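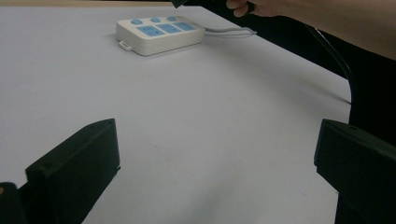
Fig. 9. Traker fingers open, power strip on the table ahead.

Section 4: Your first practice task

Now for the fun part! By this point your Traker hand-held gripper is charged and paired, and you can start recording moves for your Keskin arm to learn from. A power strip with big push buttons makes a lovely first target, as it gives you buttons to press and a cable to work around.

1. Lay the strip flat on a plain, pale table with the buttons facing up. A slight angle is fine.

2. Unplug the strip from the wall. Run its cable off to one side.

3. Hold the Traker low over the table and open the fingers fully. The gap should read 80 mm on the handle display.

4. Check the live view. You want both fingertips showing, with the strip between them and a little way ahead.

5. Squeeze the trigger once to start recording, then move in slowly (slower than feels natural, at first).

6. Close the fingers and press one button with the tips. Back away, open up and squeeze again to stop.

Caution: Never push the fingertips into a socket, even on an unplugged strip.

Note: Short takes work best. Almost 35 seconds is plenty for one press, and the Prulus app will trim the ends for you.

Do try it from different sides of the table! Comfort Kyei on our test bench loves starting from the far corner, and her takes have taught the arm some really smooth approaches.

If the display shows code 108, wipe the lens and go back to step 3.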